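Capítulo 3
Aprender de las manos: demostraciones sin robot

Cuando empecé en esto, enseñar una tarea a un brazo significaba teleoperarlo durante tardes enteras, y yo era malísimo. En el grupo de Trastow tardé 2 semanas en conseguir 77 demostraciones decentes de una tarea ridículamente simple. Luego llegó Hala Ait Ali con una idea que a mí me pareció una trampa - y que hoy ocupa este capítulo entero: dejar el brazo en el laboratorio y llevarse solo la pinza, en la mano, con su cámara encima.

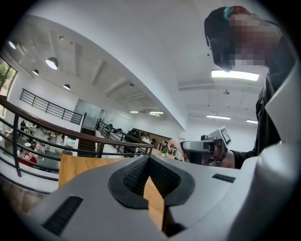
Con ese método reunimos 1,454 demostraciones para el conjunto Timuleck, ¡y casi sin quejas! La política entrenada con ellas aguantó mucho mejor los cambios de mesa y de luz que la mía de antes, pobrecita, que solo conocía una mesa.

Claro que hay un precio. Si no sabes dónde estaba la pinza en cada instante, el vídeo te sirve de poco, así que la sección 3.1 va de recuperar la trayectoria. En la 3.2 veremos el desfase entre imagen y movimiento (a mí me costó un agosto) y en la 3.3, cómo filtrar las demostraciones malas. Conviene tener fresco el capítulo 2, sobre todo las transformaciones entre sistemas de referencia.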